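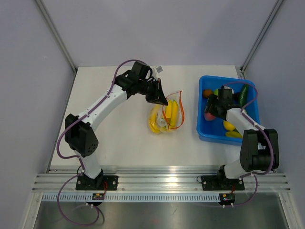
Wenura House Rules Pack for Two-Arm Benches

Product code: WEN 640
Supplied as: 2 wall sheets, 1 bound rule book, sign-off cards
Revised September 2019

Everyone has rules for the robot bench. Usually they live in the head of whoever set it up, and that person is at lunch. The Wenura pack puts them on paper, in words your newest starter can read without a dictionary or a lawyer.

It is written for small benches where two arms share one tabletop and pass work between them: packing, sorting, bagging, and all the other jobs that look easy until you try them with four fingers.

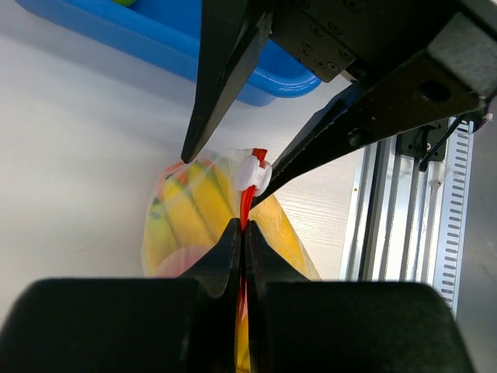 The longest chapter deals with shared reach. One arm holds, the other approaches, and both must be told which is which before anything moves. We ask for a named holding arm on every job card, a slow approach speed for the other, and a rule that neither lets go until the program says so. Our testers at Elumov thought this was fussy. They have since ordered a second copy.

What the book covers

Who may be inside the enclosure, and when (short chapter)
Stop buttons: where to put them, how often to press them
Start-of-shift checks
Job cards and the holding arm
Cable dressing
Soft and see-through goods
Writing down what went wrong, including when it was you
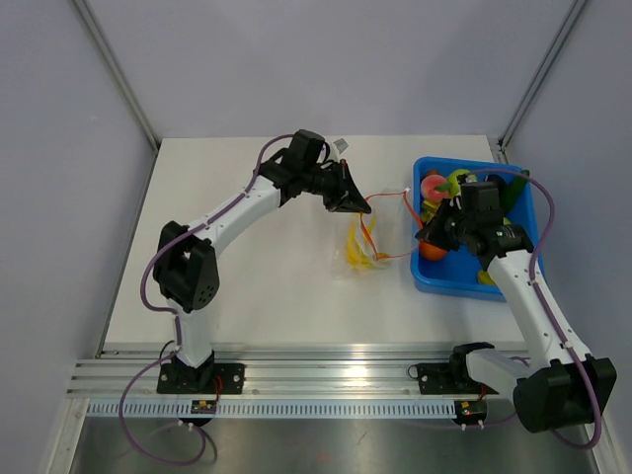
Cable dressing gets a chapter to itself, and readers who skip it tend to come back. A cable has to follow the arm through its full travel without snagging, and it needs a fixing wherever it might wander. Clips at intervals along the upper link, as on the left arm with its purple cable, are what we like to see. The loose loop hanging past the base plate is the bit to check at the start of a shift: run the arm to both ends of its reach and watch the loop, not the gripper.

The pack does not replace your risk assessment or the arm maker's manual. It sits beside them and is a good deal shorter.

Sizes and stock

Wall sheets are 640 mm wide, wipe-clean, printed by Vitavwood. The rule book has 37 pages and lies flat when open. Sign-off cards fit the Oei card holder, sold separately, as card holders always are.

Next reprint: November. Corrections welcome, complaints about the typeface less so.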